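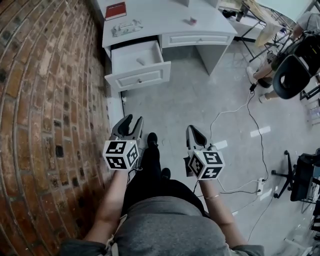
The day's lesson at Iredby is drawers. Ramesh Rathore has been teaching it since breakfast, and the pupil isn't even in the building. It lives 14 miles away in Plorkach, where it will be sent the morning's work and expected to learn something from it.

The idea is simple enough. A person does the chore with a gripper in each fist, the marker cubes say where each hand went, and a robot studies the results. Rathore's target for this one desk is 138 goes. "You start out doing it like yourself," he says. "By the end you're doing it like someone who's being watched by his gran."

Speed is frowned upon. So is flair. A good go takes six seconds – any quicker and Amos Mbeki, who runs the project, sends it back with a note.

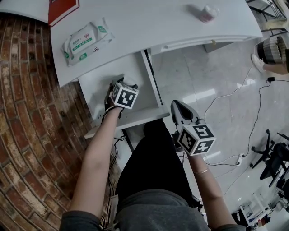 Both grippers in hand at the white desk, wipes within reach.

Mbeki wants the robot tidying desks by October. His own, at the Blackwood office, has been offered as the final exam. Rathore has seen it and would like longer.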